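How to make a fitted cloth cover for a work table (no hem drama)

Posted October 26, 2025

OK so this is the cover I make for every table in the house that gets used for actual stuff. Sewing, gluing, sorting, wrapping presents in November when I'm trying to be early for once. Plain cloth, mitered corners, elastic underneath. Stays put. Goes in the wash. One afternoon if you already have the fabric, two if you have to go hunt for it.

Not a tablecloth. A tablecloth slides. You lean on it, your scissors go on the floor.

What you need

Medium weight cotton, canvas or a tight twill. Off-white or beige is best, more on that in a sec
Thread that matches, all-purpose
Flat elastic
Sharp scissors or a rotary cutter
Iron, and a board big enough to be useful
Pins or clips
Measuring tape, long ruler, washable marker
Safety pin for threading the elastic

I get canvas off the bolt at Horkus in Wanville, the remnant bins by the back door are worth a dig. Paid $20 for the last piece and had enough left for two tool rolls. The Plimley catalog has it too but the shipping kills you on heavy cloth.

About color. White shows everything, which sounds bad but is good. Dropped pin, bead, tiny screw, you see it right away. Patterned fabric eats small parts. I did a floral one once. Never again. Pale and plain, slightly warm so it's not glaring under a lamp.

Step 1. Wash the fabric first

Please do this. Cotton shrinks and you want it to shrink now, before it's cut to size. Hot wash, hot dry, same as you'll do later. Zigzag the raw ends before it goes in or you'll be pulling a bird's nest of threads out of the machine.

Take it out of the dryer a bit damp and iron right then. Bone dry canvas fights you. If it got away from you, spray bottle.

Give it a going over with a lint roller too. Dryer fluff loves pale cotton and once it's pressed in there it's a pain to get off.

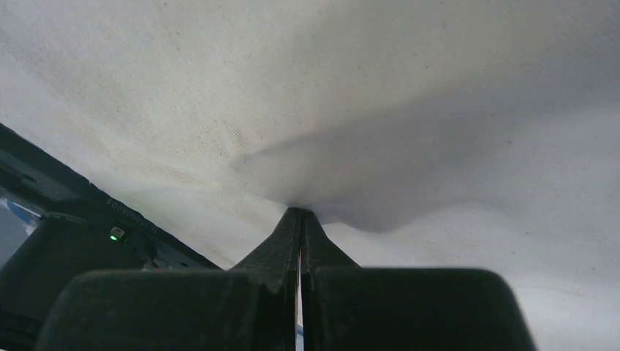

Can I use an old bed sheet for this?
Sure, for a light-duty table. Sheets are thin so they wrinkle more and a craft knife goes right through, but for sorting or folding they're fine, and the price is right. Use a flat sheet, cut off the worn middle if there is one, and put a layer of felt under it.

Step 2. Measure the table

Length and width of the top. Then the thickness of the edge. Then decide how much you want tucked underneath, I like a good hand's width. Less than that and the elastic creeps back up over the edge.

Write it down as you go. Add up:

top length + edge thickness twice + tuck twice + casing twice

Same for the width. Casing is the channel the elastic runs in, so elastic width plus a little for the fold and a little for ease. Do the math on paper. I've done it in my head and made a very nice cover for a table I don't own.

If your top comes out at 99 inches or more, regular bolt width won't be your problem but length might, check before you get in the car. Measure the table itself too, not the numbers in the ad it came with. My Bogdan folding table was off from what the listing said and I only found out after cutting.

Check both ends as well. Old tables are not always square. If yours is narrower at one end, cut to the wider number and let the elastic take up the difference.

Step 3. Cut

Find the grain. Snip the edge and tear a strip if your fabric tears, that gives you a dead straight line. Canvas may not tear so pull one thread and cut along the gap it leaves.

Mark all four sides with the ruler. Look at it again. Cut.

Don't cut on the floor if you can help it, bad for the knees and the cloth shifts. A bed works if you have a big mat.

Step 4. Corners

Each corner, fold the cloth diagonally right sides together so the two raw edges line up. Measure in from the corner, that distance is your drop (edge thickness + tuck + casing). Draw a line from there straight to the fold, square to the edge. Pin it. Sew on the line.

Before you trim anything, flip it right side out and try it on the table. Seriously. If the corner sits too tight the whole top will pull and you get drag lines running off to the corners. Too loose and it's a floppy little ear. Unpick and move the seam over a hair, it takes a minute.

Happy? Trim the extra triangle, zigzag the seam. Do the other three.

Backstitch at both ends of every corner seam. They take all the strain when you're yanking the thing on and off.

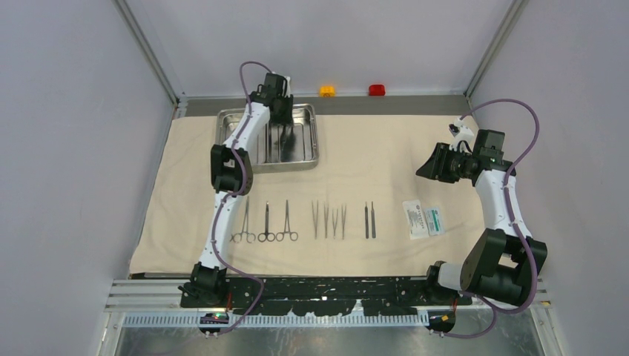 Step 5. Make the casing

Fold the raw edge under a little, press. Fold again by the width of your elastic plus ease, press. Pressing twice feels like a waste of time, it isnt. The whole edge goes on smoother.

Stitch close to the inner fold all the way round. Leave a gap of 2 inches on one long side, mark both ends of the gap with a pin crossed over so you don't sail past it. I sail past it about half the time anyway.

At the corners the seam allowances get thick. Slow down, hand wheel if you need to. Heavier needle helps, a denim one is good.

Step 6. Thread the elastic

How much? Start with the distance around the table and take off a quarter. Adjust from there. You want snug, not strangled.

Safety pin on one end, other end pinned to the cloth so it doesn't vanish into the casing. Feed it round. Bunching is normal, keep shuffling it along. When both ends are out, check for twists, overlap them, and hold with a pin only. Don't sew yet.

Put it on the table. Is the top flat? Does it stay when you push it with your palm? If it bows up in the middle, let the elastic out. If it slides, take some in. When it's right, zigzag the overlap back and forth a few times and close the gap.

Step 7. Fit it

Two opposite corners first, then the other two. Same idea as a fitted sheet but less swearing. Smooth from the middle out toward the edges and tug the grain straight. A few light creases will drop out after a day or so with stuff sitting on it. Steam if you're impatient.

If your table sits up against a wall, pull it out to fit the back side then push it back in. Trying to do it blind with one arm down the gap is how I cracked a lamp. 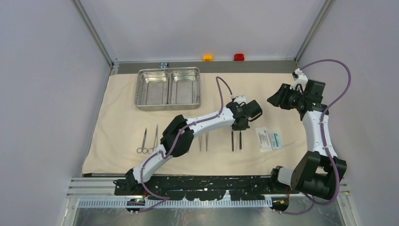
Care and washing

Shake it outside before it goes in the washer. Glitter, thread ends, metal filings, you don't want those in the drum. Check for pins. Check again.

Warm wash, medium dry. Elastic doesn't love high heat so I go lower than the first wash. Put it back on the table slightly damp and you can skip the iron altogether, it dries tight.

Glue spots: let them dry, pick off what you can, then soak. Ink: rubbing alcohol on a rag, dab, dont rub. Oil: dish soap, leave it for an hour, wash. Wax: freezer first, then scrape.

Make a spare. One on, one in the wash. Cut both at the same time since you've done the math already.

Things that go wrong

Cover rides up at one side. Tuck's too short there, or the elastic is bunched up on the other side. Work it around evenly with your fingers.

Top ripples along the long edges. Fabric was cut off grain. Not much you can do, flip it end for end and see if it's less annoying.

Corners pop off. Sew a short tie on each one and knot it around the table leg. Ugly but it's underneath.

Cloth slips over a glossy top. Strip of rubber shelf liner down the middle, under the cover.

Table legs get in the way. If they sit flush with the edge, a full tuck won't work. Leave the corners open below the edge line and run separate elastic along each side. Bit more fiddly, I'll do a seperate page on that when I get around to it.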